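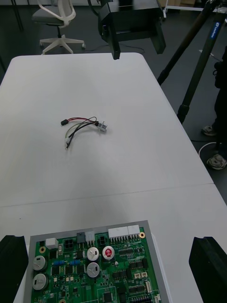 Second full day in Plundano and the first with the lifts open above the middle station. We were late getting down to the ticket office because I wanted to go over the summer lift map at breakfast, and I can't say it did much good. The lines cross over each other and change colour for no reason I could find, and by the time I'd followed one to the top I had lost where it started. It looked like the little tangle of wires on the white table, red, black and grey all going over and under, except that the wires do at least have a plug at one end. Kaiwen took the map off me and asked the woman at the desk.

She said only two of the lifts matter for walkers. The cable car goes to the middle station, then there is a chairlift which runs until the end of the afternoon. The third one is for bikes and you can't use it on foot. A day pass for the two of us was 60 euros. The week pass would have been better value but only if you go up four times, and Chenxi had already said she wanted two days at the lake.

Weather clear first thing, cloud on the tops by eleven. The peak is 3,341 metres and we had no plans to go near it, but you can usually see it from the middle station and I had hoped for a photo. Saw the bottom half. Guoqing says it was the same every day in June when he was here with the walking club.

We took the path round to the Wonari hut. The sign says an hour and a half and it took us two hours and ten minutes, with a stop for Kaiwen's boot. The path is easy as far as the second stream, then there is a stretch of loose stones with a rope along the side. A lot of people were coming the other way and we had to keep stepping in to let them past. Somebody told us there was still snow in the gully behind the hut and there was, a dirty grey strip of it, with children sliding down on a bin bag.

Lunch was barley soup and bread. Cash only, which the website doesn't mention. I had enough but not by much. There was no plain water for sale so we filled the bottles at the trough, where the sign says it is fit to drink.
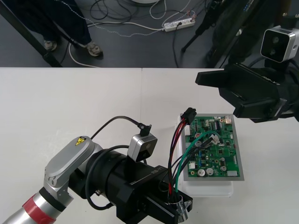 Green board on its grey tray, with the black connector plugged in at the top left corner.

We had to decide over lunch what to do about the winter. The apartment people want to know by the end of the month if we are coming back for skiing, and if we are they want 70 euros to hold it. I would sooner go in January, after the New Year crowd has gone. Chenxi can't, as she is back at work the first full week and has used her leave. That leaves March, when the lower runs may be slush by midday. Kaiwen thinks March is fine as long as we stay high and finish early. We didn't settle it. I said I'd write to Zeyu Zhong, who went at that time this year, and ask him how low they could ski.

The other thing is getting here. Sovside run the coach from the airport in summer but I don't know about March, and their winter timetable isn't out yet. The local bus is the 332, which we caught on Tuesday's ticket by mistake and had to pay for again. It stops at the bottom of the village, a fair walk uphill with bags and much worse with skis. 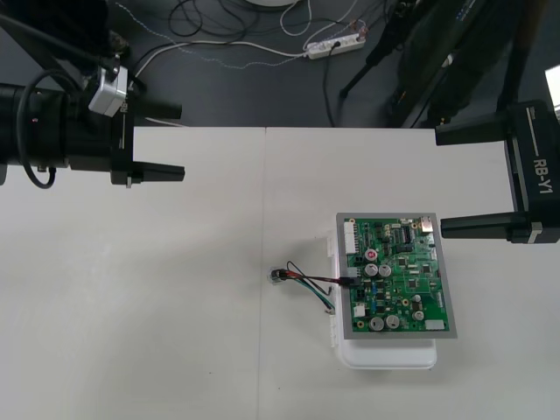
If we do come in March I would leave our own skis at home and hire. Qiu, the shop next to the baker's, had its winter prices up in the window and they were lower than I expected, though boots are extra. The man there said you can change skis once during the week without paying more. He also said to book ahead for the French half-term, but we wouldn't be here then in any case.

We came down on the four o'clock chair. It stopped twice on the way, the second time for long enough that I put my jacket on. Rain started as we reached the cable car and had gone off again by the bottom. Knees sore, right one worse.

Supper in the apartment, pasta and the rest of the cheese. Guoqing rang to say he has found his old winter piste map and will post it to us at home. Chenxi has washed the socks and hung them on the balcony. Lake tomorrow if it is dry. Need to get more cash out first, and bread, and a new pair of laces for Kaiwen.

3/7/25
By Shuzhen Lu

Home | Diary | Walks | Winter trips | Older entries | Contact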